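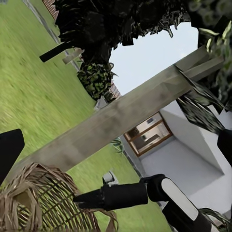

Aoi Yokoyama
Simulation technician, Hiltdale

December, 2 pm. Garden scene, egg basket task, both arms. Run stopped by the force limit again. The log has the right wrist over 100 N while the controller still thought it was in free space.

Loaded the Kelleck collision mesh beside the visual one. The basket rim in the collision mesh sits 15 mm lower than the rim we render, so the planner clears an edge that isn't where the camera says it is. The handles have no collision shape at all.

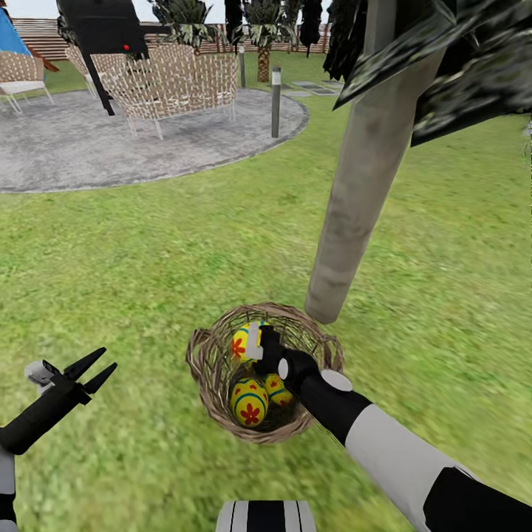 Swapped in the older Nakajima hull and replayed from the same seed. Five replays, two force stops, both on the right arm. Better, still not usable. The hull closes over the gaps in the weave, and I suspect the fingers are catching on that.

Left the limit where it was. Please don't raise it to get runs through. Trerkell branch has both meshes. Still to do: handles, then friction on the eggs.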